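Tea with Yanling Dong, who can't stop mending things

I'd been trying to pin Yanling Dong down for a chat since before Christmas, and when we finally managed a video call she was halfway through a sock. She held the heel up to the screen so I could admire the darning (very neat, mustard on navy) and then carried on stitching for the whole hour, which I rather loved.

Yanling runs Sikudo, a little mending-by-post business, from the back bedroom of her flat. You send her your holey jumper, she sends it back whole. She charges by the hole, and she took in 200 parcels last year, which sounds like a lot of moths to me.

"It's nearly always elbows and cuffs," she told me. "People are lovely about it, they write me little letters. One man sent four pages about a cardigan."

Did she learn from her mum? I'd assumed so, but no. "My mum would have thrown it out! I learned from a library book, and my first darn was like a walnut. You couldn't get a shoe on over it." 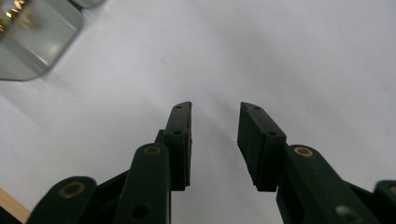

I asked what she'd say to someone with a drawer full of sad woollies and no idea where to begin. She said to start with a sock you don't care about, in thick wool, with a colour that doesn't match. "If you try to hide it you'll only get cross. Go bright. And don't pull the thread tight – everyone pulls it tight."

Her business partner, Shaohua Yin, does the post and the accounts and won't touch a needle. The two of them fell out last spring over whether to take on curtains (Shaohua for, Yanling very much against) and the curtains lost. "Have you ever tried to fold somebody else's curtains in a small room?" she said. I haven't, but I could picture it.

There's a beginners' class coming in March, online, with 2 sessions and a pack of wool through the door beforehand. I've put my name down – I have a green jumper with a hole under the arm that I've been hiding with a scarf since I don't know when. Yanling asked to see it, so I went and fetched it. She looked for quite a while and said, "Bring that one to the second session."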